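8月に入ってから、洗濯物の黄ばみと臭い戻りについて手を動かして調べていた。そのメモを整理しておく。結論だけ読みたい人は「現在の手順」の節まで飛ばしてよい。

## 前提

水道水は軟水寄りで、自治体の公表値では硬度58 mg/L。洗濯機は縦型、給湯接続なし。夏場の給水温度は台所の温度計で測って26℃前後、冬場は一桁まで落ちる。洗剤は数年前から弱アルカリ性の粉末を使っている。去年、ハンブルクに住んでいる元同僚のRüdiger Krögerに同じ話をしたら、向こうは硬度が倍以上あり、ドラム式で60℃洗いが標準なので、こちらの条件はほとんど参考にならないと言われた。逆も同じで、欧州の洗濯情報をそのまま日本の縦型に持ち込むと、温度と浴比の両方がずれる。

浴比は衣類の重量に対する水量の比で、縦型はおおむねドラム式より大きい。水が多いぶん、同じ濃度を作るのに必要な洗剤量も増える。洗剤の箱にある目安は水量に対するgで書かれているので、まず自分の洗濯機が実際に何リットル入れているかを知らないと話が始まらない。取扱説明書の表と実測は一致しなかった。うちの機種は布量センサーが軽めに判定する傾向があり、厚手のタオルを混ぜると水位が一段低くなる。

## 黄ばみの内訳

衣類の黄ばみと一括りにされるが、少なくとも次の三つは分けて考えたほうがよい。

- 皮脂の残留と、その酸化による着色
- 制汗剤に含まれるアルミニウム塩と汗・皮脂の複合物
- 蛍光増白剤の劣化による、相対的な黄色化

一つ目は首回りと背中に出る。二つ目は脇に限局し、生地が硬くなるので触ればわかる。三つ目は白物の全体に均一に出るもので、洗い方を変えても戻らない。紫外線ランプを当てて蛍光が弱ければ三つ目を疑う。ここを区別せずに漂白剤の量だけ増やしても、二つ目と三つ目にはあまり効かない。

皮脂は主にトリグリセリド、ワックスエステル、スクアレン、遊離脂肪酸の混合物である。このうち遊離脂肪酸はアルカリで石けんになって落ちるが、スクアレンは炭化水素なので鹸化しない。しかも不飽和結合が多く酸化しやすい。着用から洗濯までの時間が長いほど落ちにくくなる理由の一部はここにある。週末にまとめて洗う生活をしていた頃の肌着が軒並み黄色かったのは、洗剤の銘柄以前の問題だったと思う。

## 酸素系漂白剤の温度

過炭酸ナトリウムは水に溶けて炭酸ナトリウムと過酸化水素になる。溶液のpHは10を超える程度。過酸化水素の漂白作用はpHと温度に強く依存し、20℃台ではかなり遅い。洗濯機の標準コースは洗いが10分前後なので、水温のまま投入しても大半は反応しきらずに排水されると見てよい。

そこで40℃から50℃の湯で浸け置きにする。粉末を5 g/Lで溶かし、最初の液温を50℃にして、蓋のできる容器で30分。それ以上置いても、うちの容器では液温が35℃近くまで下がるため、伸ばした時間に見合う差が出なかった。保温のために容器をバスタオルでくるむと下がり方が緩くなる。見栄えは悪いが、湯を足すより濃度が変わらなくてよい。

注意点は材質で、毛と絹には使えない。アルカリでタンパク質繊維が傷む。金属のファスナーやスナップが付いたものも避けている。過酸化水素は金属イオンで分解が速まり、部品の周囲だけ局所的に生地が脆くなることがある。密閉容器も使わない。酸素が出続けるので内圧が上がる。蓋は載せるだけにする。

## 色柄物の扱い

酸素系は色柄物にも使えると表示されているが、染料の種類によって差がある。綿の反応染料は繊維と共有結合しているので比較的強い。直接染料は弱く、湯だけでも出ることがある。消費者側から染料の種類を知る方法は事実上ないので、目立たない縫い代に液を付け、5分置いて白布で押さえる試験をその都度やっている。

試験で色が移らなくても、長期的な褪色は別の話である。赤からオレンジの系統は日光でも褪せやすく、漂白剤だけを悪者にすると原因を取り違える。物干しを南側から北側に移したところ、同じ時期に買った衣類の褪せ方が目に見えて鈍った。裏返して干すだけでも差はある。 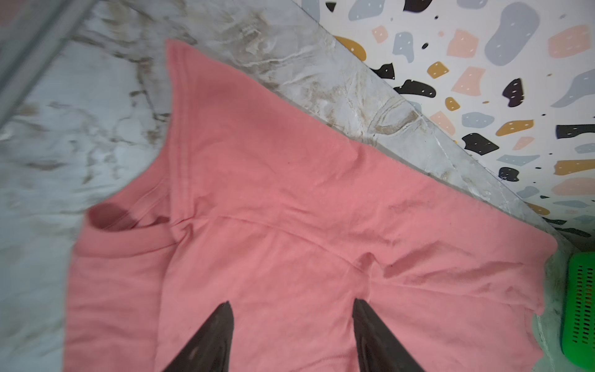 もうひとつ、綿ニットは湯の浸け置きよりも、濡れた状態で受ける張力のほうで形が崩れる。脱水は3分以内に留め、干す前に縫い目を基準に縦横を揃える。ハンガーに掛けると水の重みで肩と丈に荷重がかかるため、厚手のものは竿に二つ折りで渡す。乾くのは遅くなるが、風量を確保すれば臭いが出るほどの時間にはならない。

## 臭い戻りと乾燥時間

部屋干し臭の代表的な原因菌はMoraxella osloensisとされ、皮脂などを分解して4-メチル-3-ヘキセン酸を出す。菌は洗濯で全部いなくなるわけではなく、残ったものが濡れている間に増える。効くのは、餌になる皮脂を減らすことと、濡れている時間を短くすることの二点である。

扇風機を真下から当てた場合と当てない場合で、同じTシャツの乾燥時間を比べた。室温28℃、除湿機併用、脱水後の質量から乾燥時の質量に戻るまでを台所用の秤で追った。扇風機なしが4時間20分、ありが2時間10分。温度を上げるより、まず空気を動かすべきだという普通の結果になった。除湿機の設定湿度を60%から50%に下げても、短縮は10分程度に留まった。

なお、以前この方法を教えてくれたSaodah Pangaribuanさんはジャカルタ在住で、雨季は扇風機を一日中回しているそうだ。除湿機は使わず、脱水をもう一度かけてから干すという。うちでも追加脱水を試し、タオルには効果があったので採用した。Tシャツは皺が増えるだけだったので見送った。

## 現在の手順

1. 脱いだ肌着は籠に溜めず、その日か翌日に洗う。
2. 首回りに固形石けんを塗り、軽く揉む。
3. 白物と試験済みの色物は、月に一度、50℃で30分浸け置く。
4. 標準コースで洗う。水量は手動で一段上げ、洗剤もそれに合わせる。
5. すすぎは二回。柔軟剤は入れない。
6. 裏返し、北側または室内で下から風を当てて干す。

柔軟剤を外したのは、陽イオン界面活性剤が繊維表面に残って吸水性が落ちるためで、香りの好みとは関係ない。タオルの手触りは硬くなった。干す前に十回ほど振るとパイルが立ち、多少は改善する。

コストは、浸け置き用の粉末が1 kgで689円。一回に10リットル作ると50 g使うので、袋ひとつで20回分、一回あたり34円強になる。ほかに湯を沸かすガス代がかかるが、これは風呂の残り湯を追い焚きせずに使える日とそうでない日で変わるため計算していない。残り湯を使う場合、すすぎには回さないこと。浸け置きに使う場合も、入浴剤を入れた日は避けている。

脇の硬化については未解決である。クエン酸水溶液に浸けてから洗うと柔らかくなるという報告があり、3%で二度試した。一枚はやや改善、もう一枚は変化なし。酸とアルカリを続けて使うと中和するだけなので、間に必ずすすぎを入れる。塩素系と酸を近づけないのは言うまでもない。次は濃度を固定し、浸ける時間だけ変えて比べる予定。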